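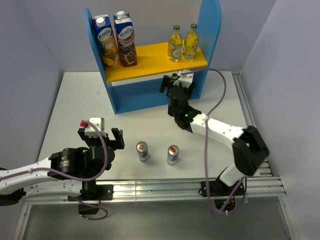

Zanness cell, shelf side. Right gripper at the lower front of the shelf, under the yellow board.

Support > Zanness cell > Demo days > Right arm pauses at lower shelf

Last updated: Sunday, August 20, 2023

Opened by: Athina Makris, Ouazzani open day team
Picked up by: Hazem Hamdy, Tradulari support
Status: Resolved, one follow-up open

Athina Makris wrote:

Hi all! First, the good news. The open day is going wonderfully and the two-arm shelf demo is the thing people keep coming back to. We had a family who watched the whole stocking run, went off to get lunch and came back with the grandparents.

Now the problem. When the right arm goes in low, under the yellow board, it sometimes pauses and stays there. No error on the Evar screen, the job still says "running," and the left arm waits politely for its turn. If I press pause and then resume, it carries on as if nothing happened. The work on the upper shelf (juice cartons and the clear bottles) has been fine all morning.

I can talk over a pause for a while, and the visitors don't mind at all, but the next group is a big one and I'd love to have it sorted before they come in. What should I check?

Hazem Hamdy wrote:

Hi Athina, so glad it's drawing a crowd! A few questions first:

- Does it pause on the way in or on the way out?
- Is the indicator light on the right arm green while it's sitting there?
- Did the shelf get moved this morning, even a little?
- What speed is the job set to?

Please don't restart the controller yet, I'd like the log from the last run.

Athina Makris wrote:

On the way in, every time I've caught it. Light is green. Speed is 100, which is what we used at the rehearsal. The shelf, hmm. We wiped the table down before opening and I know the shelf was lifted out for that. It was put back by eye. Log attached.

Hazem Hamdy wrote:

Got the log, thank you. The right arm is getting to the approach point and then waiting for a "clear" check against the underside of the board. Evar thinks the gripper is too close to it, so it holds. It's a hold and doesn't count as a fault, so there's no message. (I agree that it should say something. I've asked for that before, and I'm asking again with your ticket number on it.)

My guess is the shelf is a few millimeters off. Please try this:

1. Finish or cancel the run and send both arms to park.
2. Take the speed down for the test.
3. Open Evar, go to Fixtures, pick the shelf, and run "Touch check." It takes some 200 seconds, and it's rather fun to watch, so do it with the doors open if you like.
4. Save the new position and run the lower shelf part on its own.

Athina Makris wrote:

Did it with an audience! Touch check came back with the shelf 5 mm too far forward. I saved the new position and ran the lower part with the dark green bottles, twice, and no pause either time. A boy at the front asked whether the robot was "feeling around in the dark for the shelf," and I'm going to use that line for the rest of my life.

Back to the can part now. I'll send you a picture when I get a second.
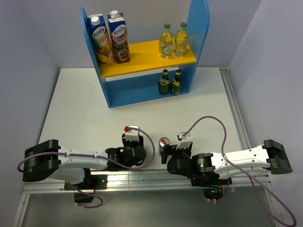 A can between the two grippers, green bottles in the lower compartment.

Athina Makris wrote:

There you go. I'm so happy with this one. Everybody leans in when both grippers are down near the same can, and I get the best questions of the day: which arm decides, what if they both want it, can they do it with an egg. (I said please don't bring me an egg.)

We've had full runs since the change and no more holds. The big group has been and gone and they clapped. They clapped for a shelf!

Hazem Hamdy wrote:

That makes my weekend. Great picture too.

For the record, so the next host can find it:

Cause: shelf moved during cleaning, saved position out of date, right arm held at the clearance check.
Fix: Touch check in Evar, new shelf position saved.
Prevention: run Touch check any time the shelf has been off the table. I'd also put tape marks at the 2 front corners.

Follow-up: hold state needs a visible message on the Evar screen. Passed to the software side, and I'm leaving that part open.

Athina Makris wrote:

Tape is on. Bright orange, it was all I could find. We want to do this again in March with a longer slot for questions, so I'll be back in here. Thanks, Hazem!

Contact Tradulari support | © 2023 Tradulari | Back to top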